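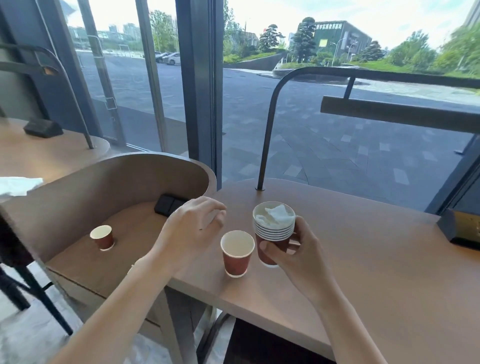 Chapter 9
Faults in Stacking and Nesting Tasks

9.1 A jam at the Trandby line

Nested paper cups look like an easy object class. They are light, they are all one shape, and a person handles a stack of them with one hand around the wall while the other hand stays free for single cups. The stack is treated as one body, although it is held together only by friction between the walls.

The Mudon cell at Trandby was built to copy this task. Two arms collected used cups from a table and nested them into a stack, which was then carried to a chute. The cell ran 247 cycles in its acceptance test. In 209 of them the stack reached the chute complete. Most of the remaining cycles ended in a clean stop, with the stack still on the table. In 2 cycles the controller reported success while the lower cups had slipped out of the grip and rolled under the guard door. In the second of these, an operator reached in to clear them. The door switch opened, but the left arm finished its move before stopping.

The inquiry separated two faults:

Fault A. The grip force was set for a single cup. A cup with a napkin in it nests poorly, and the stack above it leans. The gripper sensed contact with the upper walls and took this as a full hold.

Fault B. The door switch was wired to the task program and not to the safety relay. The stop request waited in a queue behind the motion command.

Fault A lowers output. Fault B can injure a person, and it would have stayed hidden if Fault A had not brought a hand into the cell. Section 9.2 covers grip sensing on thin-walled objects, using the Virkelau test method. Section 9.3 covers stop circuits and derives the Tkachenko delay bound, which is needed for the problems at the end of the chapter.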